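毛巾到底怎么叠才不占地方

楼主 青柠不加冰
发表于 11月11日
家里换了一批毛巾，旧的那批薄，对折再对折塞进柜子就行。新买的厚一截，两头还带须边，同样的叠法放三条就顶到上层隔板了。卫生间那个柜子是 Kinora 的窄款，不想再换。大家都怎么叠？卷起来真的省地方吗？

2楼 老北房
卷。没什么好说的，卷完竖着放，拿哪条抽哪条。我家卷了好几年了。

3楼 samonte_77
不同意楼上。薄毛巾卷着可以，厚的卷完中间是空的，比叠着还占地方。而且圆的跟圆的之间有缝，柜子本来就窄，缝全浪费了。
我的办法是先沿长边折三折，再从两头往中间折，最后对合，变成一个小方块。带须边的把须边折到里面去，外面只露折痕那一面，看着整齐，也不容易勾到别的东西。

4楼 青柠不加冰（楼主）
三折那步我总折歪，是不是要先找张大桌子铺开？我现在是在床上叠的。

5楼 半桶水
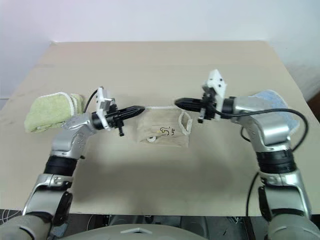 床太软，折线压不住，换硬一点的台面会好很多。铺开以后先把四个角拉正，用手掌从中间往两边抹平，然后再折第一道。须边不收的话，叠完一团圆鼓鼓的，像图里那条浅绿色的，白须边露在外头，摆进柜子就容易散。这种我会抖开重来，先把有须的两头各往里翻一指宽，再按3楼的办法折。桌子不用多大，毛巾长边能放平就够了。

6楼 老北房
又不是开酒店，翻一指宽也太麻烦了。一家人一礼拜洗多少条，条条这么弄？

7楼 半桶水
回6楼，习惯了一条用不了多久。嫌麻烦就只弄客人用的那几条，自家用的随便折。

8楼 晾衣杆本杆
说个别的，楼主先看看毛巾是不是没干透。厚毛巾摸着干，里面还有点潮，叠起来就特别鼓，放久了还有味。我九月份收过一批，放柜子里没几天全拿出来重洗了。
另外别放太多柔顺剂，越洗越蓬，更难叠。

9楼 samonte_77
8楼说的柔顺剂我赞成。不过蓬不蓬跟牌子也有关系，我买过 Desari 的，洗完就比 Flullow 的塌一点，反而好收。当然擦起来没那么舒服，看个人取舍。

10楼 青柠不加冰（楼主）
刚在餐桌上试了两条，按3楼的折法，确实比床上好折。须边翻进去那一步我只做了一条，两条并排放着，没翻的那条边上一直往外翘。
柜子一格现在能放5条，之前只能放3条。卷的也试了，4条，还得横着塞。

11楼 老北房
4条是你卷得不够紧。从窄的那头卷，边卷边往回拽。

12楼 青柠不加冰（楼主）
拽紧了是能小一圈，但是放一会儿自己又松开了，我又不想套皮筋。先用方块的，浴巾再另外想办法。

13楼 晾衣杆本杆
浴巾别跟毛巾放一格，单独放最下面，对折三次平放就行。

14楼 半桶水
放的时候折边朝外，开口朝里，抽的时候不会把旁边的带出来。

本帖浏览 2,623　收藏 114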